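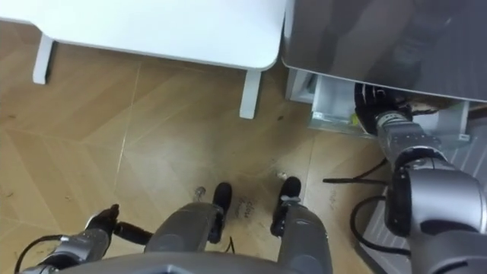
Most of the software that runs a household robot is written as if the world stands still between commands. A planner hands out a list of steps, each step calls a skill, the skill reports success, and the next step starts. I have worked on this kind of code at Funen for long enough to have written a good share of it, and I think the habit is a bad one. Take a drawer. When the fingers are over the front edge of the bin, as they are here, the arm controller knows its joint angles very well. It knows much less about where the drawer is. The planner above it has usually decided already that the drawer is open, because "open drawer" returned true, and the next step is being lined up on the strength of that one word.

My argument is that the task layer should look again before every step, that looking should be a step of its own with its own result, and that the result should be allowed to be "I don't know." It costs time. I think we should pay for it.

## What "success" means today

In our code base, and in the others I have been allowed to read, a skill reports success when its own motion is finished. The hand reached the pose it was asked to reach, the force stayed under the limit, the timeout did not fire. These are statements about the arm. The planner reads them as statements about the drawer.

We got here for sensible reasons. Motion code and perception code were written by different people on different schedules, and the arm was ready first. When Tuulikki Partanen built the first version of our task runner, she needed something she could test at a desk with no robot, so every skill got a yes-or-no return value. It was a fair choice at that stage, and the runner worked. Then it grew to 3,000 lines, and a lot of those lines are now special handling for cases where yes did not mean yes.

I went through the bug reports for that runner last year. There were 227 of them. I sorted them by where the wrong belief came in, and the largest pile by a wide margin was this one: a skill ended normally, the planner updated its picture of the world, and the world had done something else. A door had swung back a little. An object had turned in the grip. Somebody had walked in and moved the table. The bugs about bad motion, which is what most of us like to work on, made a much smaller pile.

## The hand is a poor witness

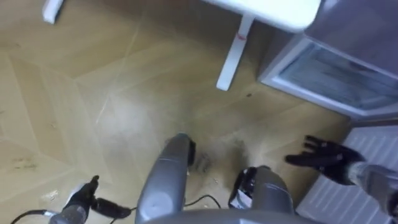
*Head camera view, looking down. Right hand open, table leg toward the top.*

People often answer that the fingers can tell you. If the hand closed and stopped early, there must be something in it. If it closed all the way, there isn't. I have heard this from Souad Ezzat, who writes our grasp controllers and is better at it than I will ever be, and she is right that finger position is fast, cheap, and nearly always there. It should be used.

But a hand tells you about the hand. Fingers that stopped early may be holding the right object, the wrong object, or the edge of a shelf. An open hand tells you that nothing is held now, and it is silent on where the thing went. If the planner believed it was carrying a jar and the hand is open, there are several possible worlds, and each one needs a different next move. Most planners I have seen choose the first one on the list, which is to try the same grasp again at the same spot.

The head camera can usually settle it. It looks down on the arms, the floor, and the nearest furniture, and a short look from there will often answer the question the joint encoders can't. We already pay for that camera in weight, cable, and calibration work. It makes little sense to record from it all day and then let the task runner ask it a question only at the start of a job.

There is a real objection about the arm getting in the way of the view. When a hand goes into a compartment, the wrist and fingers cover part of whatever is in there. So the look has to be planned too. Sometimes the right order is to stop, back the arm off a little, look, and go on. Sometimes the part that still shows is enough. Something long can stick out past the wrist and be seen well enough to track even though the fingers are in front of one end of it. The software should know the difference, and it can only know it if visibility is something we compute and write down. 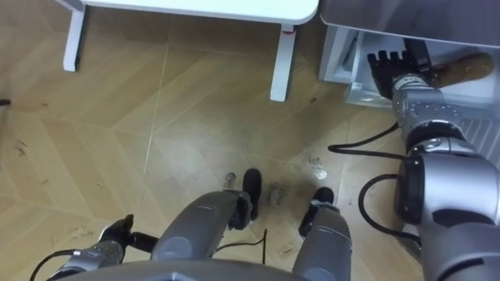 ## What I would change

First, skills should stop reporting on the world. A motion skill can say "finished," "stopped on force," or "ran out of time." Those are honest answers from a controller. Whether the drawer is open is a separate question, and it should go to a separate piece of code that looks.

Second, every fact in the world model should carry the time it was last seen and how it was learned. We tried this in a small tool called Skaka, which sits between the planner and the perception stack. Each fact is tagged as seen, inferred, or assumed. The planner is allowed to act on a seen fact, it may act on an inferred one if the action is easy to undo, and it has to look before acting on an assumed one. The rules fit on one page. I'd rather have that page than another learned confidence score that changes meaning every time somebody retrains the model.

Third, facts should get old. If the robot has had its back to the shelf for a while, "shelf is clear" should slide from seen to assumed with no event needed to trigger it. How fast is a matter of taste. A wall can stay seen for weeks. A bottle on a desk in a room where people work should not. 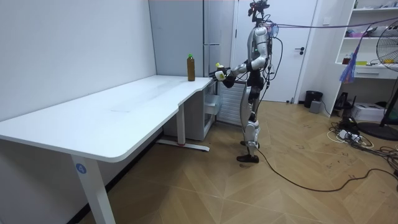 The aging rule is the one that gets the most pushback, and I understand why. It makes the robot look slow. It finishes a motion, pauses, looks, and only then moves again, and anyone watching will ask what it is waiting for. When Impi Lahtinen ran the rule on the tabletop tasks at our Workcombe lab, the jobs took longer, and she said so plainly in her notes. She also wrote that for the first time she could read a failed run from the log alone. The log said which fact was wrong, when it had last been checked, and which step had leaned on it. Before that she would sit with the video and two terminal windows and guess.

That matters more to me than the lost seconds. A team spends far more of its life working out why a run went bad than it spends watching runs go well. We tend to judge planners by cycle time on a good day, so we tune for that, and the cost shows up later in somebody's afternoon.

I should be fair to the other school. There are people I respect who think the whole layer I am arguing about should go away. One policy, camera frames in, joint commands out, no symbols and no list of facts to get stale. A policy like that looks all the time, so in a sense it already does what I'm asking for. For short tasks I expect it to win. For a job with many steps in it, something still has to remember that the drawer was opened earlier and that the cold things go in before it is closed again. Wherever that memory is kept, it can be wrong, and I would like to be able to open it up and see when it was last checked.

The work to get there is dull. It means changing the return type of every skill we own, and Tuulikki and I have been through seven of them so far. The gripper skills are next, and Souad wants to keep the finger reading as a "seen" source. I think it should be "inferred." We have not settled it, and the branch stays open until we do.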